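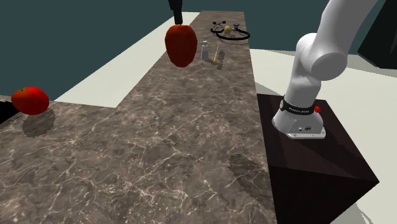
Sunee Inthanon asked on the issue tracker that the labeling rule be stated before the file list, and it now is: label what is held at that instant, never the outcome of the grasp.

Kaklow – labeling rules, version 2

Scope: simulated countertop pick tasks, 1457 episodes, up to 50 frames each.

Held object. Name it by class (strawberry, tomato, pencil). Leave the field blank if the fingers touch nothing.

Bystander objects. List every one resting on the counter, near or far. Partly hidden items get the flag "partial".

Success flag. Set by the simulator log only. Annotators do not edit it.

Splits. 54 scenes are held out. Do not tune on them.

Changes: the May release allowed guessed class names – these were removed in September 2018.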